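Subject: Re: [freelance-eds] Newsletters, and the Stallanico course
From: Eifion Craddock
Date: Jun 26, 2022

Mei-kuen Shek wrote:

> Has anyone else here done the Stallanico newsletter program? I finished the last
> module a while ago and I'm a convert. It's $489, which made me gulp, but it covers
> the signup page, the welcome sequence and what they call the "generosity
> calendar". They say a solo editor should be aiming for 1000 subscribers, and that
> the enquiries look after themselves once you get there. I've moved everything over
> to Gondatholm and I'm sending every second week. Would love to compare notes. I
> think a lot of us are leaving work on the table by relying on word of mouth.

Mei-kuen, thanks for writing this up, and congratulations on getting to the end of it. I've never finished a course with a calendar in it. I do have some doubts though, and I'd like to put them to the list before anyone reaches for the credit card.

First, where does the 1000 come from? I had a look at the sales page and the number is repeated all the way down with no explanation. One thousand of whom? If they're other editors, and I suspect most people who subscribe to an editor's newsletter are other editors, then I can't see the enquiries looking after themselves. I subscribe to a good many of your newsletters. I enjoy them. I'm not going to hire any of you to fix my commas.
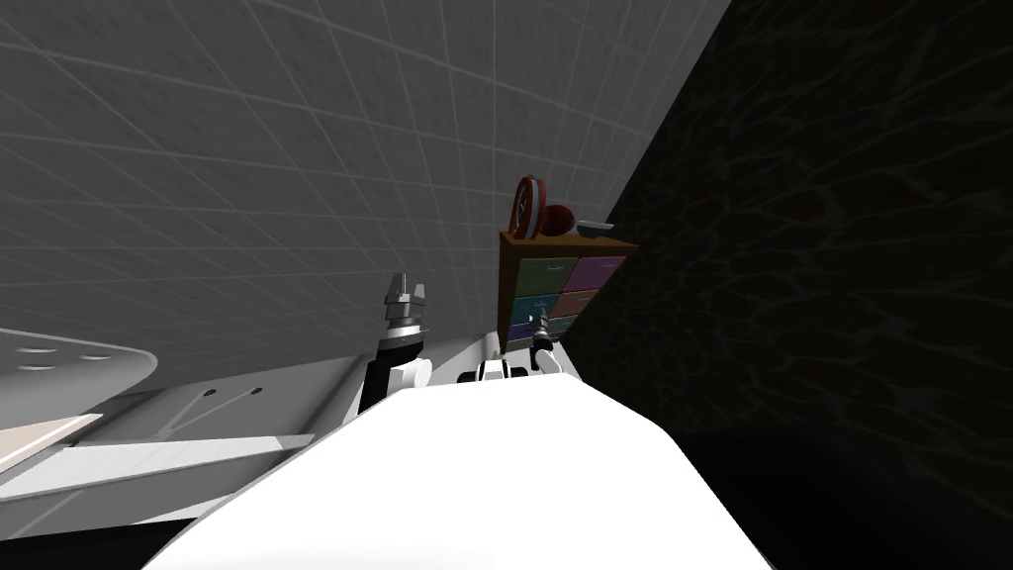
My own list has 31 people on it. I started it in August, on Kuruc, when they still had a free plan, and I've sent it whenever I had something to say, so not often. Two jobs have come out of it, both from people who already had my phone number. Did the newsletter remind them I existed? Maybe. A postcard might have done the same. I don't know how you'd separate the two, and I notice the course doesn't try.

Second, the testimonials. There are five on the page, and every one says the writer feels more confident. Fair enough, confidence is worth something, but I'd have liked to see one person say what they were earning before and what they earned after.
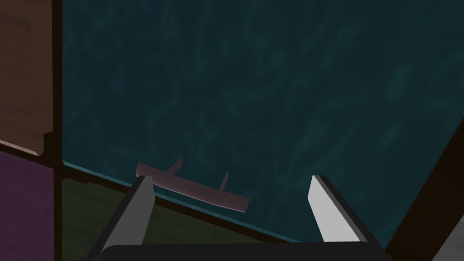 Third, the tagline exercise, which you mentioned last month and which I gather is in the opening module. The sample taglines on their site are all along the lines of "I bring clarity to your message". I've no idea what that person does all day. Are they a proofreader? An indexer? It's the same trouble I'd have with the small mauve bar on the dark teal, the one with two short prongs standing up from it. I can give you the colour and the shape, and after that I'm guessing between a rack and a hook or some sort of peg. A client skimming a directory won't bother guessing. "I copy edit theses and annual reports" is dull, and I'd still click on it before the other one.

Fourth, and this is my real grumble, is the time. Every second week means planning it, writing it, fussing over it (we're editors, we will fuss) and then checking the open rate when we should be working. What does an issue take you, start to finish? If it's half a day, that's a full day a month at your usual rate, and it ought to go in the cost column beside the $489.

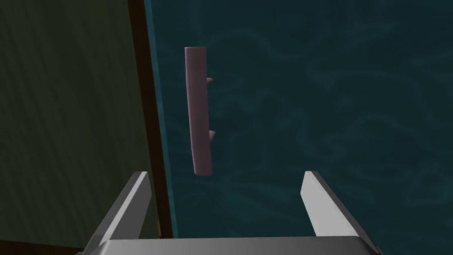 On Gondatholm itself I've got less to say. The signup form looked tidy enough when I tried it. I couldn't work out from the help pages whether you can export your subscribers along with the dates they consented, and I'd want that settled before moving anyone across. If you've found the button, please tell us where it is. Asska had no such thing when I tried it, and I ended up copying addresses into a spreadsheet by hand.

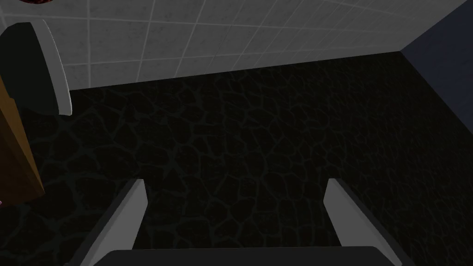
I'm prepared to be talked around. What would do it is somebody on this list, earning their living at this, who can point to a client who was a complete stranger, found them through the newsletter, and paid the invoice. Replies on list would be better than off, if people don't mind, as I can't be the only one wondering.

And Mei-kuen, could you say whether the fee gets you the updated modules later on, or do you have to buy it again?

Eifion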